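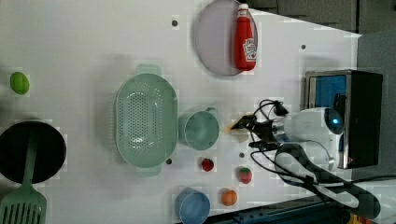
프라이팬과 조리도구, 오래 쓰는 관리 요령

5월 | 글 멜라니야 리트비넨코
인쇄하기 | 이메일로 보내기

코팅 팬은 험하게 쓰면 1년도 못 가고, 조금만 신경 쓰면 서너 해는 쓴다. 우리 집 부엌에서 해 보고 효과가 있던 것만 적는다.

불 조절
빈 팬을 센 불에 올려 두지 않는다. 중불에서 1분 정도 데우고 기름을 두른 다음 재료를 넣는다. 기름에서 연기가 나면 이미 늦었으니 불을 끄고 팬을 옮겨 식힌다. 코팅 팬으로 고기를 센 불에 굽고 싶다면 차라리 무쇠 팬을 하나 장만하는 편이 낫다.

뒤집개 고르기
코팅 팬에는 금속 뒤집개를 쓰지 않는다. 플라스틱이나 실리콘, 나무로 된 것을 쓴다. 구멍이 길게 뚫린 뒤집개는 부침개나 생선을 들어 올릴 때 기름이 빠져서 좋고, 구멍이 없는 것은 달걀말이처럼 무른 음식에 맞는다. 플라스틱 뒤집개는 달군 팬 위에 걸쳐 두지 말 것. 끝이 휘거나 녹아서 거칠어진다. 가장자리를 손가락으로 훑어 보아 까슬까슬하면 바꾼다.

설거지
1. 팬이 완전히 식을 때까지 기다린다. 뜨거운 팬에 찬물을 부으면 바닥이 뒤틀린다.
2. 키친타월로 기름을 먼저 닦아 낸다.
3. 미지근한 물에 주방 세제를 풀고 부드러운 스펀지로 닦는다. 초록색 거친 수세미는 쓰지 않는다.
4. 마른행주로 바로 닦아서 세워 둔다.

눌어붙은 자국은 물 400ml에 베이킹소다 한 큰술을 풀어 붓고 약불에서 10분쯤 끓인다. 식힌 뒤 나무 주걱으로 밀면 대개 떨어진다. 한 번에 안 되면 같은 방법으로 한 번 더 한다. 알루미늄이 그대로 드러난 냄비에는 이 방법을 쓰지 않는다. 색이 검게 변한다. 그런 냄비에는 식초를 조금 탄 물이 낫다.

체와 채반
국수를 건진 뒤에는 마르기 전에 헹군다. 전분이 구멍에 굳으면 솔로도 잘 안 빠진다. 이미 굳었다면 따뜻한 물에 30분 담갔다가 안 쓰는 칫솔로 바깥쪽에서 안쪽으로 문지른다. 채소용과 국수용을 따로 두는 집도 있는데, 제때 씻기만 하면 하나로 충분하다.

컵의 물때
커피나 홍차 자국은 구연산을 푼 물에 담가 두면 옅어진다. 그래도 남으면 젖은 행주에 베이킹소다를 조금 묻혀 살살 문지른다. 겉에 그림이 있는 컵은 그림을 피해서 닦는다.

보관
팬을 포개야 할 때는 사이에 키친타월이나 얇은 천을 깐다. 안 입는 면 티셔츠를 팬보다 조금 크게 잘라 쓰면 된다. 싱크대 아래 칸이 좁으면 파일꽂이를 눕혀 팬을 한 장씩 끼운다. 나는 서랍 깊이를 재지 않고 칸막이를 샀다가 한 번 반품했다. 손잡이 길이까지 포함해서 재야 한다.

바꿀 때
가운데가 허옇게 일어나거나 기름을 둘러도 달걀이 계속 붙으면 수명이 다한 것이다. 손잡이가 흔들리는 정도라면 버리기 전에 나사부터 조여 본다. 십자드라이버면 되고, 나사산이 닳았으면 철물점에서 같은 굵기의 것을 사다 끼운다. 재질이 섞인 팬은 버리는 방법이 동네마다 다르므로 구청 안내를 확인한다.

독자 쪽지
렘지 에킨지 님이 나무 주걱 관리법을 보내 주셨다. 6주에 한 번 식용 미네랄 오일을 얇게 바르고 하룻밤 세워 둔다고 한다. 올리브유는 시간이 지나면 냄새가 나서 권하지 않는다고 한다.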